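Speaker notes: Packaging that people keep
Hirville, 2024-03-16

Slide 1. Welcome
Thank you for coming, and thank you to the organizers in Hirville for giving me the slot after coffee. I will speak slowly. If I use a wrong word, please correct me at the end, I like to learn.
My subject is the small box. I mean the one which a product comes in, and which stays in the house for years after the product is gone. I have worked with gift and retail boxes for 11 years, first at Leblanc and now on my own.

Slide 2. The drawer question
Ask the room: who has a drawer at home with empty boxes in it? Wait for the hands. Do not hurry this part.
When I was at Leblanc we asked 321 customers if they still had the box from their last purchase. 77 of them had thrown it away. All the others had kept it, and many could not say why.

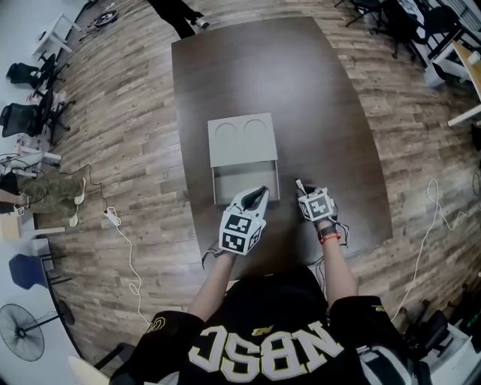

Slide 3. The lid decides
A loose lid gets lost. It goes under the sofa, or it becomes a plate for the cat, and after this the bottom part has no purpose and goes to the trash. So my first advice to every client is to join the lid to the tray. The light gray box on the table is of this family: the lid is on a hinge and leans back when the box is open, and the tray stays in front, ready for something. Please note also that an open lid needs space behind it. On a narrow shelf this is a real problem, and I have seen a good box fail in a store for this reason.
Pause here. Drink water.

Slide 4. The Grundura tea box
Grundura wanted a box for 20 bags of tea that could later hold letters or sewing things. We made the first sample too tight. The lid closed with a nice sound, but older customers could not open it with one hand. The second sample opened well, and then it also opened in the mail. The third one had a small lip at the front, and we stayed with it. The first order was 1057 pieces, delivered in December, and this is a terrible month to deliver anything.
Show the three samples. Pass them around, starting from the left side of the room.

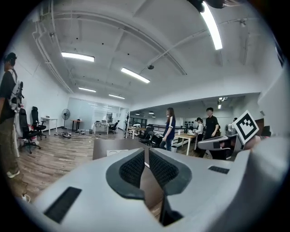 A store owner wrote to me after I gave an earlier version of this talk, and she did not agree with me. Her customers, she said, feel guilty about all these beautiful boxes, and they would be happier with a paper bag. I read her letter many times. I think she is right for things we buy every week, like tea. For a watch or a pair of glasses I still defend the box.

Slide 5. What to print, and where
Keep the logo inside the lid or on the bottom. With a big logo on top, the box is an advertisement, and people hide it in the cupboard. Uteo moved their name to the bottom, and the sales team was angry for one season. Then customers began to send pictures of the boxes on their desks, and the discussion was finished.
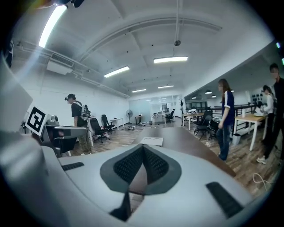
The same rule is good for color. Quiet colors live longer in a house than the color of this year. If the client insists on a strong one, I propose it for the lining, where it is a small surprise each time. The lining is also cheaper to change for the next order.

Slide 6. Costs
Go quickly if we are late. A hinge made from the same sheet of board costs very little. A magnet costs more, and it makes recycling difficult. Ribbon is cheap to buy and expensive to attach, as it is done by hand.

Slide 7. Questions
Samples stay on the side table until lunch. Please open and close them as many times as you want. I only ask to have the second Grundura sample back, it is the last one I have.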